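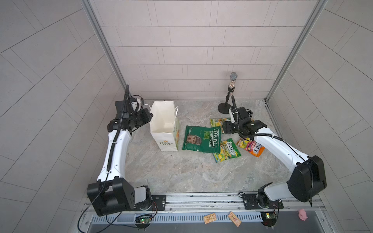 According to Petro Polishchuk, a person who comes back from a trip without sweets has not really come back. I heard this from him on my first morning in Brutport, and I took it for a joke. In this town it is closer to a rule.

Anyone who travels must bring something small to eat, and it must be enough for everybody. It may be candy, it may be dry biscuits. Chocolate is accepted in winter only, for the buses here are heated in all seasons.

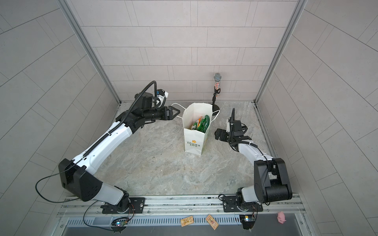
White paper bag, gray tiles.

The custom is older than the airport. Ghazala Rajput remembers her father coming home from Mohmand with more than 14 kinds of sugared nuts, each in its own twist of newspaper. "We did not ask how was the road," she told me. "We asked what is in the pocket."

Later the shops learned to help the forgetful traveler. Danish Arain keeps two shelves of foreign sweets beside his cash desk, and he sells most of them to people who have landed the same evening

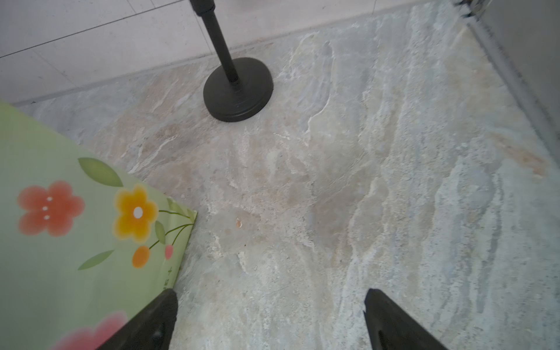 and who would like very much that he keeps quiet. He does keep quiet. He also takes off the price sticker with his thumbnail, slowly, while he speaks of the weather.

Is it cheating? I asked this question in many kitchens and the answers were not the same. Princess Dalisay finds it shameful. Chak-lun Chiang thinks the walk to the shop is also a kind of journey — and he is ready to eat whatever comes from it. 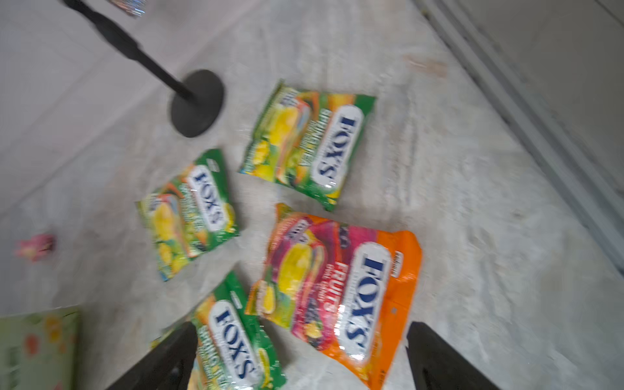
How to offer, how to refuse

The bag is opened by the traveler and put down, never passed from hand to hand. The oldest person chooses first. You may refuse two times, and the third time you must take one, even if you put it in your coat.

My own coat still has a lemon drop from December. I found it last week, looking for my keys, and I put it back.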